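Chapter 9
What a Pass Mark in Simulation Is Worth

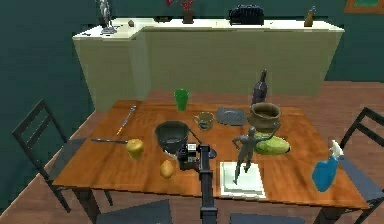
Alasdair Wrenfield

Anyone who buys, insures or signs off a robot arm will sooner or later be handed a test report, and more and more often the tests in it were run on a computer. The report will say that the arm met the house rules for tabletop work. It will give a percentage. Your job, and the subject of this chapter, is to decide how much of that percentage you are prepared to believe.

Start with the tables themselves. A rendered dining table with a bowl, a mug, a wine bottle, a clay pot and a spray bottle on it looks like a fair trial. There is plenty to knock over, and the gripper has to work close to the bowl with fruit lying nearby. But the bottle weighs whatever somebody typed into a file. The mug slides as easily as the software says it slides. If those values are wrong, the arm can pass every run and still break the first real mug it meets.

The Plovine code of practice, which many smaller firms now follow, asks for at least 60 simulated runs before an arm is tried on real objects. I have never found a good argument for that number. Sixty runs with the bowl moved a little each time tell you about the bowl. They tell you very little about glass, and nothing about a chair that has been pulled out by someone sitting down. The code does say that layouts should be "suitably varied", and leaves the supplier to decide what suitable means.

Rodum took a stricter line. Its internal standard requires the tester to write down, before the first run, which objects may be touched, which must be left alone and how near the gripper may pass to them. That sounds dull and it is the most useful rule in this chapter. Without such a list, a gripper that brushes the pot on its way to the apple has done nothing wrong on paper. The run is marked as a success and the contact never reaches the report.

Then there is the question of who sets the table. At Derese the same team trained the arm and laid out the test scenes, and the first results were almost perfect. When a second team laid out 20 new scenes, using the same objects, the arm failed in 9 of them. I do not think anyone had cheated. People who have watched a machine for months learn what it can manage, and they put the lemon where it can be reached.

Defenders of simulation reply that it is cheap, that it hurts no one and that it can be repeated exactly. All three points are true, and the last needs care – a repeated mistake is still a mistake. The Atatham guidance, revised in October, is more honest than most here. It treats a simulated pass as permission to begin real trials, under supervision and at low speed, and gives it no other standing.

Section 9.1 sets out what a test record should contain before you agree to read the results. Section 9.2 looks at contact rules, and at the ways in which suppliers have worded them to suit themselves.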